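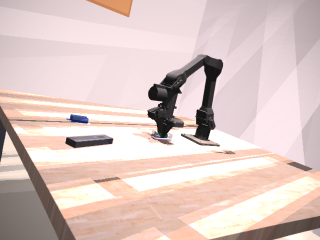 Street Noise and Reading Scores at Two Duverport Schools
Student project report, Social Studies Methods

Introduction
Our group wanted to find out if traffic noise outside a classroom has anything to do with how well students read. Two schools in Duverport agreed to take part. One faces the Joralton bus road and the other backs onto a park.

Method
We measured sound levels at the classroom windows four mornings in November, starting at 8:30. Students then read a passage of 500 words and answered a short set of questions. Altogether we scored 1,118 answers. Blank answers were counted as wrong. The bus road carries some 900 vehicles on a school morning, according to our own tally from the sidewalk.

Results
The rooms facing the road were louder on all 4 mornings. Students in those rooms got slightly fewer answers right, but the gap was small. On the Monday, when road work closed one lane, the gap was almost the same as on the other days.

Problems
The park school has smaller classes, and we could not correct for that. One sound meter also had a weak battery, so its last readings were left out. A future group should compare rooms on both sides of the same building.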